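실험노트 2024년 11월 4일
CO2 플럭스 챔버 교정 및 배출계수 재계산 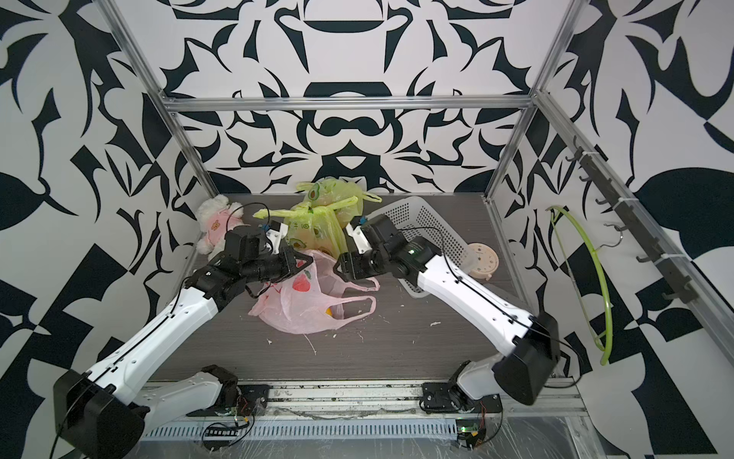 지난번에 정리하다 만 Zerkcombe 습지 챔버 자료를 이어서 처리함. 원자료 2,355건 중 품질검사를 통과한 것이 2,046건. 빠진 것은 대부분 8월 야간 측정분이고, 초기 30초 농도 기울기가 불안정해서 걸렸다. Nives가 쓰던 기준(R² 0.9 미만 제외)을 그대로 적용했다. 플럭스가 작은 지점이 과하게 잘려 나가는 것 같아서 RMSE 기준으로도 한 번 돌려볼 것.

오전: 분석기 영점 및 스팬 확인. 표준가스는 492 ppm 실린더 사용. 첫 회 지시값이 조금 높게 나와 배관을 다시 조이고 재측정, 두 번째부터는 허용 범위 안. 실린더 잔압이 많이 내려가 있음. Ritva에게 주문 요청 메일 보냄. 납기 회신 아직 없음.

챔버 3번 가스켓 교체. 기존 것은 한쪽이 눌려서 복원이 안 된다. 교체 후 누설 시험 두 번, 둘 다 통과. 헌 가스켓은 버리지 말고 서랍에 둘 것. Arvo가 재질을 비교해 보겠다고 함.

오후: 배출계수 재계산. Vandlow 쪽에 보낸 초안에는 토양온도 5 cm 값을 썼는데, Valter가 10 cm 값으로 맞춰 달라고 함. 바꿔 돌리니 여름 호흡량이 약간 줄고 가을은 거의 차이 없음. 수위 자료에 빈 구간이 있어서 그 부분은 보간하지 않고 비워 둠. 스크립트는 공용 폴더에 올렸고 옛 버전은 이름 뒤에 _old 붙임.

메탄은 오늘 손대지 못함. 단위 변환에서 기압 보정이 두 번 들어간 것 같다는 Kerttu의 지적이 있었는데 코드를 보니 맞는 말 같다. 함수 안에서 한 번, 불러온 뒤에 또 한 번. 고치면 지난달 표도 다시 뽑아야 한다.

정부 탄소 감축안 의견서에 우리 습지 수치를 인용하겠다는 문의가 Wumis에서 왔음. 메탄 수정 전까지는 CO2 값만 주기로 Kerttu와 합의. 불확도 범위 꼭 같이 적을 것.

할 일
- RMSE 기준 필터 비교
- 메탄 기압 보정 수정, 표 재출력
- 수위계 로거 배터리 확인 (Arvo 현장 나갈 때 같이)
- 표준가스 납기 확인
- Valter에게 10 cm 결과 그래프 전달, 축 단위는 µmol로 통일

추가: 건조기 온도가 설정보다 낮게 표시됨. 토양 시료는 내일 아침에 무게를 다시 재고 나서 꺼낼 것.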